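Tretodgate Storage Container, 5 Litre
Catering and Household Supplies > Food Storage > Lidded Containers

Product code: 944
Supplied by: Fedton
Availability: in stock at the Admasu depot

Overview

The Tretodgate is a translucent white plastic container with a separate lid, intended for the storage of dry and packaged foods in kitchens, staff rooms, school canteens and community halls. It holds 5 litres and replaces the earlier Zarkton container, which has been withdrawn from the catalogue. Customers who still hold Zarkton lids should note that they do not fit the present model.

The body is moulded in one piece. The corners are rounded on the inside so that flour, rice and similar goods can be emptied fully, and the base is flat to allow steady stacking. Contents may be seen in outline through the wall, although we recommend that every container in shared use carries a label giving the contents and the date of opening.

Suitable contents

Flour, sugar, oats, rice, pulses and pasta
Tea bags and individually wrapped biscuits
Crisps and other snacks in sealed bags
Dried fruit and nuts, subject to the site's own rules on allergens

The container should not be used for hot liquids or cooking oil. Raw meat and fish should be kept in the containers listed under Chilled Storage.

Specification

Capacity: 5 litres
Material: food-grade polypropylene
Colour: translucent white
Lid: push-fit, white
Maximum washing temperature: 50 °C
Stacking: up to five containers high when filled
Pack sizes: single, or case of 47 for institutional orders

Cleaning and care

Wash the body and lid before first use in warm water with a mild detergent. Both parts may be placed on the upper rack of a dishwasher, provided that the programme does not exceed the temperature stated above. Abrasive pads will mark the surface and should be avoided. Allow the lid to dry completely before it is refitted, as moisture held in the rim can spoil dry goods.

Strong spices and coffee may leave a smell in the plastic. Soaking overnight in a weak solution of bicarbonate of soda is normally sufficient to remove it. Light staining does not affect the performance of the container and is not regarded as a fault.

Ordering and delivery

Orders from account holders are accepted online or in writing. Single containers are sent by post; full cases are delivered by pallet and require a person on site to sign for them. Schools and local authorities may request a sample before placing an order, and applications should be addressed to Keisha Nguyen-Tran, Institutional Sales.

Returns are accepted within 50 days where the goods are unused and in their original wrapping. Faulty lids will be replaced free of charge without return of the body. Enquiries concerning faults should be sent to Rafferty Lyons, Customer Services, quoting the product code and the order number.

Prices and pack sizes were last reviewed in July 2024. 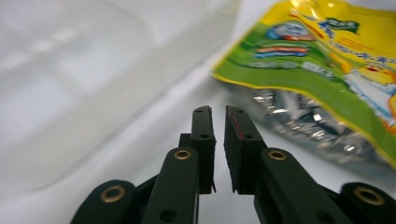 Related products

Tretodgate replacement lid, white
Tretodgate label set, wipe-clean
Fedton measuring scoop
Fedton shelf liner, cut to length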